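From: Minttu Mäkelä
To: nanivex-users
Date: 8 February 2024
Subject: Re: [nanivex-users] planner rejects grasps close to the bin walls

Casimiro Benítez wrote:
> We upgraded to the new collision checker and now a lot of grasps
> near the walls get thrown out before the planner even tries them.
> Same bin, same gripper model, same margins. With the old checker
> most of these went through fine. Is there a setting I missed, or
> do I have to go back to the old branch? Log attached. It's 118
> candidates, 41 of them rejected with "link_6 / bin in contact".

Hi Casimiro,

I went through your log. The rejects are all for the last link against the bin, none for the fingers, so the gripper model is probably fine. I think it is the bin model.

The old checker took the bin mesh as it came. The new one splits it into convex pieces first, and if you leave the split on "auto" it uses too few pieces for a bin with sloped walls. You end up with a wall that is thicker on the inside than the real one. With straight walls you would hardly see it. With flared walls the piece fills in part of the corner, and that is where your wrist has to go when the arm tilts to reach something low.

We had the same thing on our KUKA cell. Our bin is sheet metal with steep sides, and the arm comes in from one side, so anything lying by the far wall needs a long reach with the wrist down close to the floor. 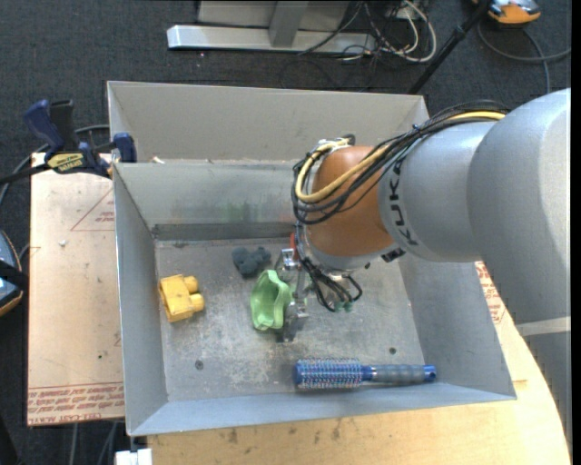
What fixed it for us was not using the mesh for the bin at all. Santeri Ojala wrote a small script that builds it from flat boxes, one for each wall and one for the floor, with the wall angle as a parameter. It is in the tools folder of the Driltska repo. You set bin_source to "boxes" in the scene file and reload. Planning got faster too, but I didn't measure it properly.

Two other things to check:

The cables. Our wrist model has a padded capsule around it to cover the cable bundle on top. If yours does too, look at which way the pad is turned. The default pads all the way around, and you only need it on the cable side. I set ours to 23 mm on that side and 4 mm elsewhere. Don't copy those numbers without looking at your own cables, loose ones under the wrist especially.

The margin. It is now added to both bodies, where before it was added once. So the same value in your config gives you twice the gap. Eino Kokkonen said in June he would put this in the release notes, but I can't find it there.

If you still get rejects after that, please send the scene file along with the log. The log alone doesn't say which piece of the bin was hit.

Minttu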